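Can a machine do the boring jobs yet? Shop floor or kitchen, either will do

mdunleavy
Started this after an argument at work on Sunday. We've got an arm on trial at the Skerkgate unit, and my view is that it's nearly useful. 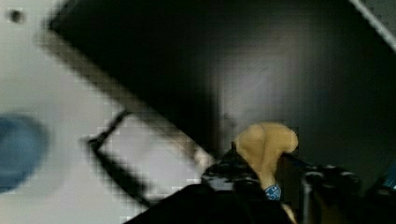 It does pick and place, one item at a time, from a bench to a tray. Over a full shift it managed 52 picks an hour. A new starter does more than that before the first tea break, but the new starter also goes home at five.

oldlathe
52 an hour is nothing. I'd want four times that before I moved a bench to make room for it. What happens when the part is lying the wrong way up?

mdunleavy
It has another go. After the third go it stops and the light comes on. That was 12 times on the first day, fewer now.

Trinidad Dagdag
I'd take slow if it was steady. My mother can't grip much these days and I'd happily pay 2,000 for something that put the crockery away overnight. It could take six hours over it.

oldlathe
You won't get one for 2,000. You won't get the gripper for that.

kettle_on
Agree on price, disagree on the rest. Speed matters on a line. It doesn't matter in a kitchen at three in the morning, as long as nothing gets smashed. My worry is soft stuff – towels, carrier bags, a wet cloth. Has yours tried any of that, Mei?

mdunleavy
Only hard parts so far. Mahmoud on nights wants to try work gloves in July. I don't expect much.

oldlathe
So it can do one job, slowly, with somebody near enough to see a light. We had a feeder from Skandari 25 years ago that did one job quickly.

mdunleavy
And how long did it take to change that over to a different part?

oldlathe
Most of a day, fair enough. We didn't change it often though.

Trinidad Dagdag
Please post how the gloves go. If it can manage those I'll start asking about tea towels.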